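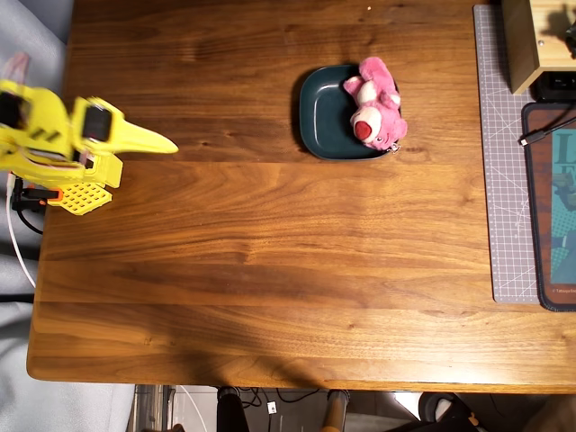
Photo: Gritlow

I've been chipping away at a new series of drawings since February, mostly wading birds, and I finally got out the good ink. It's a brown-black called Wyss that I bought at a market in Zusberg, and it dries with a lovely warm edge. I'm up to 29 sketches now – two of them I'd let other people see!
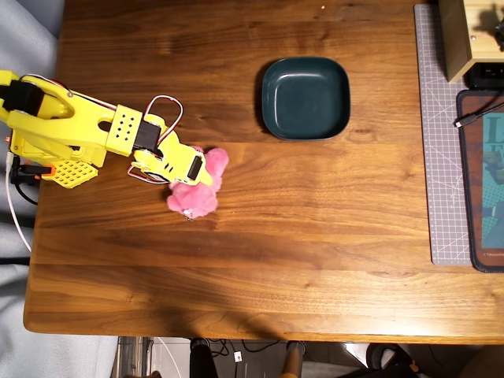
Do I pencil everything first?
Only the beak and the legs, because those are the bits I always get wrong, and the feathers go straight down in ink.

The heron is giving me the most grief. I had him standing very straight and he looked like an umbrella, so I scrapped that one and started again at 32 cm tall on the heavier paper. 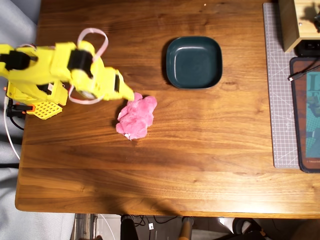 Colour is the next headache. I wanted the whole series in greys and muddy greens, very moody, very swampy, but after a week of that I was bored silly. So I've been looking for something loud to put against it, and the bright pink of that plush toy next to all the yellow is just about perfect (spoonbill, anyone?). I've mixed three versions in gouache and the chalkiest one is my favourite.

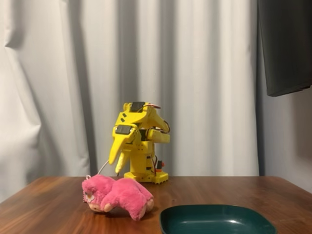 Poses are where I'm slowly getting braver. My early birds all faced left with their necks out, like a row of coat hooks. Now I'm trying them folded up, and the way the yellow arm bends back into itself with its end angled down is so close to a heron eyeing off a fish that I pinched it for sketch 29. Wukport print fair is next on the list, if I can settle on a paper size.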